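An afternoon at the Zaten open day: good grippers, and a folding policy I'm still unsure about

I went to Zaten's open day expecting a slide deck, and there was one: 39 slides on a control stack called Sterus, given by Viola Cocco at a speed that didn't invite questions. The claim is that hand-held gripper recordings, made in ordinary homes, are enough to train a policy that handles cloth. I have heard that before.

The recordings were more interesting than the slides. Zaten let us page through the raw views, and I spent longer on those than anyone seemed to want me to.

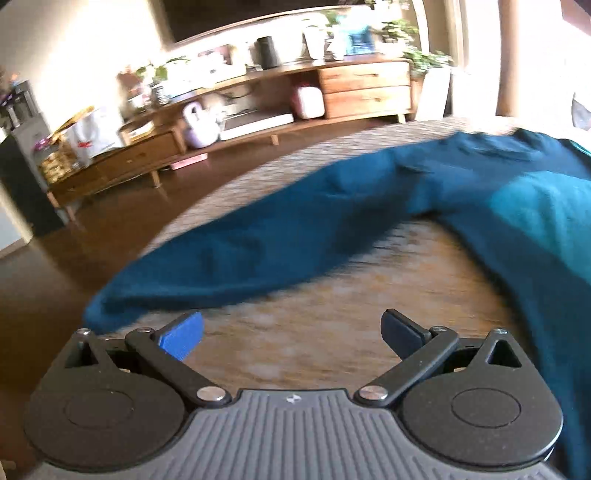
Teal garment on a round wooden table, gripper open.

Rosalba Pagano showed me the annotation tool. Each episode gets a start, an end and a written label, and the labels are where my doubts began. "Fold" covered a great many things. I asked how the planner tells a finished fold from an abandoned one and was told the model learns it. Learns it from what, if the label is the same?

Perception is the better half. The tracker has to work out where the fingers are from a view full of patterned fabric and window glare, and the replay we saw held up until one cloth hid a fingertip.
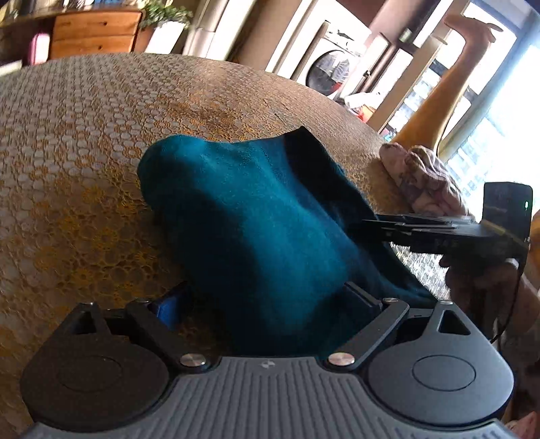 Two-handed work is harder, and here Cinzia Mazza was refreshingly plain. The two grippers are logged on separate clocks and lined up afterwards in software. When the alignment slips, the policy pulls before the other side has hold. Of the 29 replays she let me pick from, I watched two go wrong in that way. She's rewriting the sync module and wouldn't promise a date.
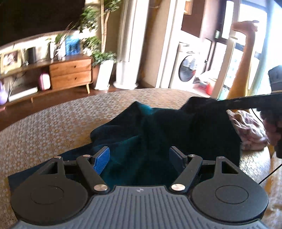
I'd have liked a proper baseline too. Cocco compared Sterus only with its own previous release, and the test cloths came from the same batch of homes as the training ones. Ask about that if you go to the next day, in October. The coffee was fine and the parking wasn't.

Comments

Teodoro Sison: Same question about the labels from me last year, same answer. Did they show failures in the talk or only when you asked?

Cinzia Leone: The clock problem is fixable in hardware with a shared trigger. Odd to do it afterwards.

Posted 19 January 2022 | Contact | Back to top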